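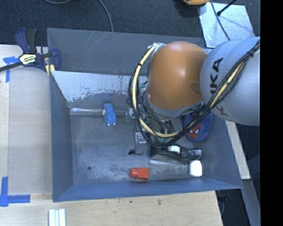
Re: Toy crates for Ollwood – washing and sorting

The mixed toy crates need emptying before anything is washed, and that includes the small items. Noemi's message suggests hosing the crates with the contents still in them, which will not work for soft goods. A blue plush toy standing in the same bin as a red plastic cap-shaped piece, with a Spider-Man fabric piece in the corner, is the usual mixture, and the three want different treatment. The bin floor there is dusty and scuffed and the far wall has grey and white stains, so it wants a scrub with nothing in it. Check any hole in the floor of a bin before filling it with water.

Noemi Mbeki wrote:
> We have 94 crates back from Plerndale and the store at
> Carnstead is full. Can we not just hose them through as
> they are and leave them to drain? Also, does the 200 litre
> tank still leak, and who has the mesh bags?

The tank was fixed in March. The mesh bags are on the top shelf at Carnstead, behind the Gallagher trays.

Order of work as I would do it:

Fabric and plush out first, into mesh bags, cool wash, dried flat. Anything with a battery box goes on the side table – do not put it in the bags.

Hard plastic next. Bricks and caps can go in the tank together with ordinary washing-up liquid. Clear pieces are easy to miss against a pale floor, so run a hand along the base of each wall.

Crates last. Stiff brush, warm water, 2 rinses, then upside down on the racks. Stains that survive the brush can stay if the surface is smooth. The rims are thick and hold water on the underside – tip them before stacking.

Labels go on when the crates are dry. Please start from 192, as the lower numbers are still in use at Ollwood.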